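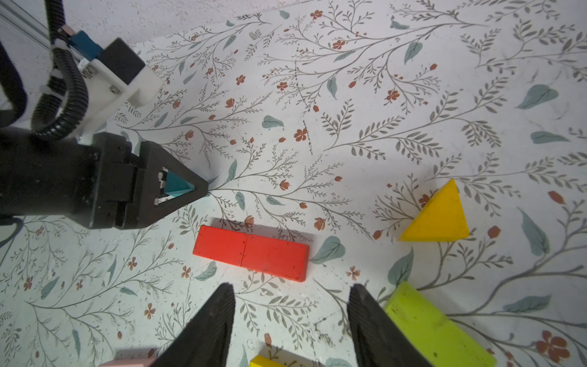
A reader of the first version of this page objected that end-to-end joints drift as a row gets longer, and that the method ought to start from a straightedge. The objection is fair for long rows. The steps have been revised to include one.

Laying a two-block base bar and adding triangles
Revised 18 July 2023

Applies to plain wooden blocks from mixed sets. The Curdale and Noden sets used for testing have slightly different widths, so do not combine them within one bar.

1. Surface. Use a flat table. A printed cloth or covering is acceptable if it is pulled tight. Do not align blocks by eye to a floral pattern; branching stems give no true line.

2. Sort. Set out two rectangles of one color for the bar, then the triangles. Keep larger blocks to one side, within reach.

3. First block. Lay it on its broad face, long edge against a ruler.

4. Second block. Slide it along the ruler until the end faces touch. The red pair at the top of the page shows the layout, with the seam visible between the two blocks. Run a fingertip across the seam. If one block sits lower along the edge, push both back to the ruler and repeat.

5. Wear. Scuffs on a top face do not affect the joint. Dents on an end face do. Turn the block around and use the other end.

6. Triangles. A triangular prism is stable on any of its rectangular faces. Hold it by the two triangular ends, lower it straight down, and release both sides together.

7. Placement. Center each triangle over a single block, clear of the seam. A triangle bridging the seam will rock if the tops are uneven.

Longer rows: check against the ruler after every block. The Fagundes test row reached 268 mm before drift was visible without one.

Storage: Indov trays take the rectangles flat, triangles on top.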